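Flundholm Teaching Kitchen, Grurka Building
Monthly inspection checklist, August
Inspected by: Marlies Grabner
Reviewed by: Farzad Arabzadeh
Start: 7:40 a.m.

Key: P = pass, C = pass with comment, F = fail, re-inspect

1. Cooking range and gas supply
1.1 Emergency shutoff reachable and labeled: P
1.2 Flexible hoses free of cracks and kinks: C
Hose at station 4 shows surface wear near the wall fitting. No leak with soap solution. Replace at next service.
1.3 Flame failure device closes on every burner: P
1.4 Burner caps seated: F
Cap on the rear left burner, station 9, does not sit flat. Burner tagged out of use. Part ordered from Tullard.

2. Ventilation
2.1 Hood filters in place, grease cups emptied: C
Cups emptied during inspection. They should be emptied at close every evening.
2.2 Fan starts on low and high: P
2.3 Makeup air grille clear: P

3. Pans and small equipment
3.1 Handles tight, no movement at rivets or welds: C
Two saucepans withdrawn for loose rivets. Deep pans with loop handles were checked by hand under load and are acceptable.
3.2 Cooking surfaces free of flaking: P
3.3 Pans stored below shoulder height: F
Stock pots were again found on the top shelf. Same comment as last month.

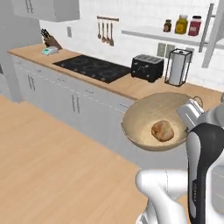 How often does a pan with a repaired handle have to be inspected?
Before its first use after the repair, and then at each monthly inspection for as long as it stays in service. Enter the repair in the equipment log with the initials of the person who made it.

4. Fire protection
4.1 Extinguishers charged, pins and seals intact: P
4.2 Fire blanket accessible: C
Pull tabs were tucked behind the case. Corrected on the spot.
4.3 Suppression system tag current: P
4.4 Exit route clear to full width, minimum 32 inches at the door: P
Delivery crates from Ninh were standing near the door at 7:40 and had been moved by 8:15. Not scored, but deliveries belong in the dry store.

5. Electrical
5.1 GFCI outlets trip and reset: P
5.2 Cords and plugs undamaged: F
Immersion blender cord nicked close to the strain relief. Removed from service.
5.3 Panel cover closed, circuits labeled: C
Label for the dish room circuit is faded.

Re-inspection required: 1.4, 3.3, 5.2
Tagged equipment may be returned to use only after sign-off by F. Arabzadeh.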